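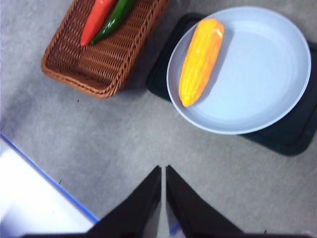 TRANDCOMBE, March 14, 2020: Prutunlow, a maker of play kitchen goods, will begin selling its Imrie line of pretend food and tableware this spring. The line covers vegetables, plates, placemats and baskets, sold as sets or as single pieces. A woven basket holds a red pepper and a green pepper side by side, and a large pale blue plate on a teal placemat has room for an ear of yellow corn with plenty of space left over. The corn has molded rows of kernels that children can feel with their fingers.

The Imrie line was first shown in December at the company's showroom in Trandcombe. Preschool teachers who came to the showing asked for larger plates and for baskets that a child can carry to the table, and both requests were worked into the final sets.

Four sets will be offered at launch. The largest has 60 pieces and is meant for classrooms. The smaller ones are meant for homes, waiting rooms and library play corners. Any piece that gets lost can be ordered by itself, and prices for single pieces are the same whether or not the buyer owns a set.

Prutunlow said it took 1,442 advance orders over the winter, most of them from child care centers. Those orders will ship first. Stores will receive their stock after that, through the distributor Zumden.

The company will also give 500 vegetable pieces to preschools in the Trandcombe area. Schools that would like to be considered should send a short letter to the Prutunlow showroom with the number of children enrolled and a mailing address. Store buyers should contact Zumden for price lists and delivery dates.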